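Ticket 885: Scores from Bretcombe course not shown on the leaderboard
Product: Zirnik Scoring, club version
Opened: June 3, 2022
Status: Closed

I am the competition secretary at Jorkden Golf Club, and we are running our two-round amateur event on two courses, Alva and Bretcombe. The first round started this morning. All groups from Alva appear on the public leaderboard as they should. The groups from Bretcombe appear with their names and tee times, but the score column stays empty after they send their cards from the phone.

What I have checked so far:

The phones have a connection. I opened the club website on two of them beside the ninth green and it loaded quickly.

The markers get the green message "Card received" after each hole, so I suppose the scores leave the phone.

In the admin page, under Rounds, I can see the scores of the Bretcombe groups. They are correct. Only the public page does not show them.

I restarted the leaderboard service one time. After this the Alva scores came back and Bretcombe was still empty.

One more detail, maybe it is important. The course Bretcombe was copied from last year's event, and Alva was entered new. When I open the course settings, hole 7 at Bretcombe has the par value 999. I did not write this number. The correct par is 4. I did not change it yet, because the round is being played and I am afraid to lose the cards which are already in the system.
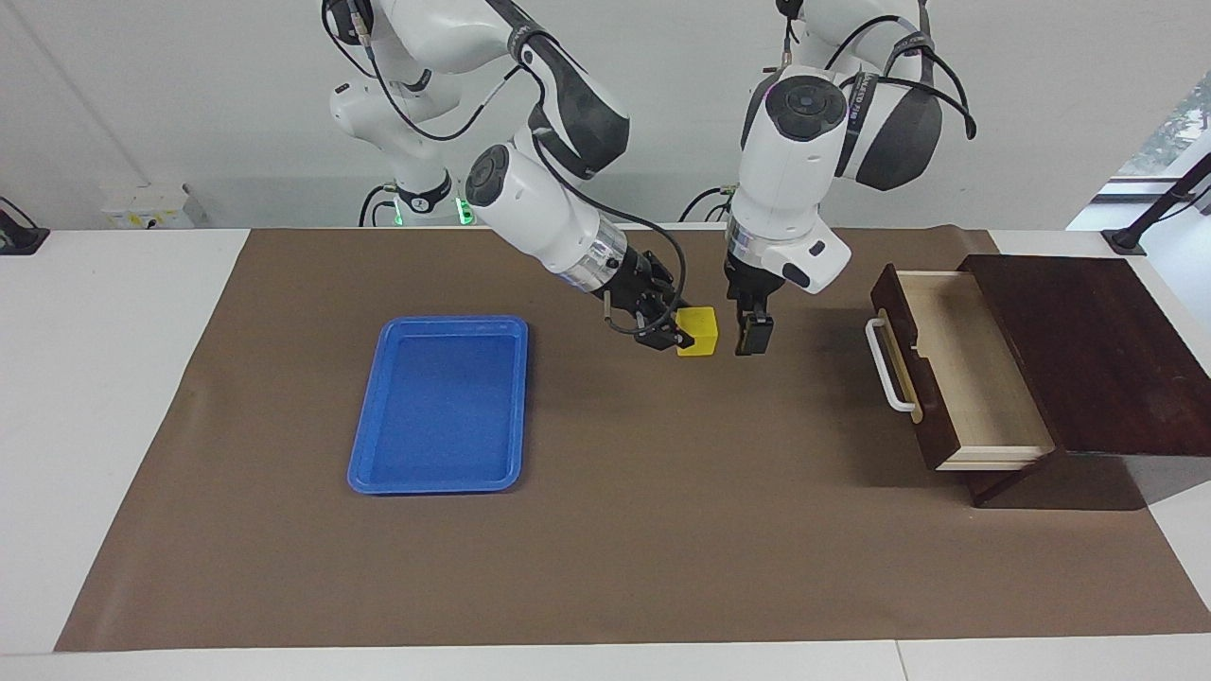 Rosângela Peixoto replied that 999 is what the old version saved when the par field was left blank, and that the public page refuses to calculate a total against par for any course with such a hole. She wrote that the cards are stored separately from the course settings, so the par can be corrected during play. Her steps were these:

1. Export the round to a file first (Rounds, Export, All courses).
2. Open the Bretcombe course and set hole 7 to par 4.
3. Save, and do not press "Rebuild draw."
4. Press "Recalculate" on the round page and wait until the bar is finished.

I followed the steps in this order. The export took less than a minute. After Recalculate, the leaderboard showed all Bretcombe groups with their totals against par. I compared the first three groups with the paper cards and they agree.

There was still one small problem. One player had a 64 on the public page, and he was very happy when he saw it, but his marker had signed for a higher score. We found that the marker skipped the last hole on the phone and pressed Finish. I entered the missing hole by hand from the signed card and now the total is right. I understand this is a mistake of the user and it has no relation to the par value. However, I would like to ask if the Finish button can give a warning when a hole is empty. Please pass this to the developers if it is possible.

For the second round I opened both courses again and read every par and stroke index against the printed scorecard. I found no other wrong value. The draw was published in the evening without trouble.

The ticket can be closed from my side. Thank you for the fast help.

Zirnik Scoring Support | Contact us | © 2022 Zirnik | Back to top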